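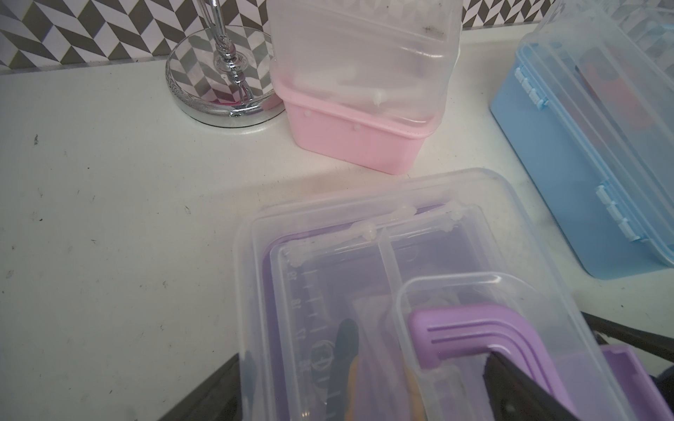 Our group measured how surface finish affects the drying time of a fixed volume of tap water. Four finishes were compared at room temperature. A matte white countertop, marked with small dark specks and scuffs, represents the kitchen surfaces we had in mind. Each drop was timed by Kaiwen Fu and checked by Chunhua Qian.

The longest single run lasted 3912 seconds, on glazed tile.

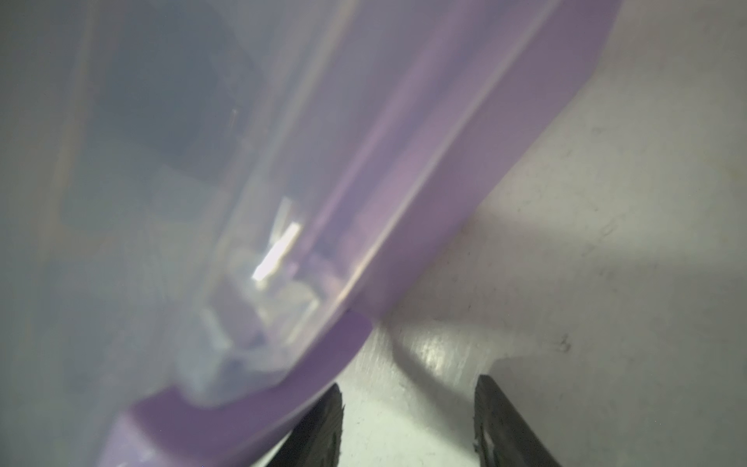

Runs disturbed by draughts were discarded and repeated, leaving 54 valid timings.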